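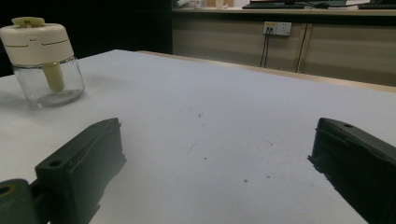
Photo: Enduston Training Bench / Estus Manual Services

Section 3. Preparing the Table and Working Safely with the Hand-Held Gripper

This section applies to the Estus hand-held gripper, used for recording tasks with small objects on a table. Please read it completely before the first session of a new operator. The rules for the fixed arm are in Section 4 and are not repeated here.

3.1 Before you start

The gripper is light, and new operators often treat it as a toy. It has no motor, but the fingers can still pinch skin, and they can break glass when the handle is pressed too strongly. The following rules are the same at all Enduston sites.

1. Remove rings, bracelets and loose sleeves from the hand that will hold the gripper.

2. Put the white cover sheet on the table. Press it flat with the hand, from the middle to the outside. There must be no fold in the area where the objects will stand.

3. Wipe the sheet with a dry cloth. Small specks and light scratches are allowed. Replace the sheet if a scratch can be felt with the fingernail.

4. Look at the two fingers. The inner faces must be free from dust and glue. A slightly uneven inner face is normal and is not a reason to change the finger.

5. Open and close the gripper 3 times without an object. The movement should be even, and both fingers should return to the fully open position.

6. Write the finger set number in the session sheet.

Note: Do not sand or file the inner faces to make them smooth. The grip on glass becomes worse, and the set must then be discarded.

3.2 Placing the object

1. Place one object on the sheet. Other objects stay in the tray until their turn.

2. For a glass jar, check the rim and the base for chips before you place it. A chipped jar goes directly in the glass box, also when the chip is very small.

3. Check that the lid is closed. If the lid has a clip or a tab, it must be in the position shown on the task card.

4. Keep at least 200 mm between the object and every edge of the table. The distance is measured from the table edge and not from the edge of the sheet.

5. Fill a container only if the task card says so. Water is the only liquid permitted.

Caution: Never try to catch a falling glass object with the gripper or with the free hand. Step back and let it fall.

3.3 Approaching and gripping

1. Begin with the fingers wide open, so that the operator has a clear view of the table between them.

2. Move toward the object slowly and from one direction. Do not correct the position by pushing the object with the outside of a finger.

3. Grip the body of the jar at the middle of its height. Grip the lid only in tasks of type L (lid tasks).

4. Close until the object does not slide. Then stop pressing. More force gives no better recording.

5. Lift, move and put down as the task card describes. Wait until the base is fully on the sheet before opening.

6. Return to the wide open position and hold still until the signal tone.

Note: If the object is gripped wrongly, finish the movement safely and mark the attempt as "R" (repeat). Do not put the object down in a hurry to save the attempt.

3.4 The area around the table

Cables from a wall outlet should hang straight down and stay close to the wall or cabinet. A cable must never cross the floor where the operator walks. Keyboards and monitors are permitted on a counter in the background, but the screens must not show names or messages during recording. Drinks are not permitted on the recording table. They may stand on the counter.

3.5 Inspection and replacement

Replace the finger pair after 2,000 grips, or earlier if a crack is found near the small round hole at the tip. Always replace both fingers together, also when only one is damaged. The linkage joints are checked by the site lead each October, with Sinden gauge 31. Results are kept in the MacKinnon logbook.

Caution: A gripper that was dropped on a hard floor must be inspected by the site lead before it is used again.

Revision: February 28, 2024. Changed in this revision: 3.2 step 4 (distance to the table edge), 3.4 (screens). Older printed copies of this section should be removed from the bench.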